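Bench notes, Purba planner, two-arm sort task
2020-06-30, entry by L. Romaniuk
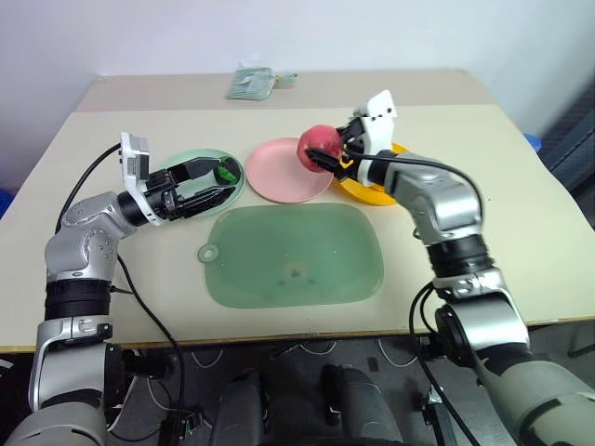
Replaced the single shared trajectory queue with one queue per arm plus a reservation table over the workspace. The old queue serialized everything past the approach phase, so one arm sat idle while the other placed. Now each arm reserves a swept volume before it moves and releases it at retreat.

Plate poses still come from the color segmenter. Green and pink separate cleanly. Yellow is worse when the right forearm covers it, so the pose is now latched at the last view with enough visible rim. Latch expires after 2700 ms. Inna thinks that is too long if anyone bumps the table. Left it for now.

The translucent green board is a nuisance. Depth drops out over it and the segmenter wants to merge it with the green plate. Added a shape check after the color mask: reject anything with straight edges. Crude, works on the logged data.

Open problem: deadlock in replay, log 1762. Left holds the volume over green and requests pink, right holds pink and requests green. Neither releases. Tried a 222 ms random backoff, which only moves the deadlock later. Antonina suggests a fixed priority by arm ID with forced retreat for the loser. Will try it on the replay set first, 1000 seeds, before touching hardware.

Also to do:
- log reservation owner with each planner tick
- ask Nektarios whether the Grolgate driver timestamps at send or at ack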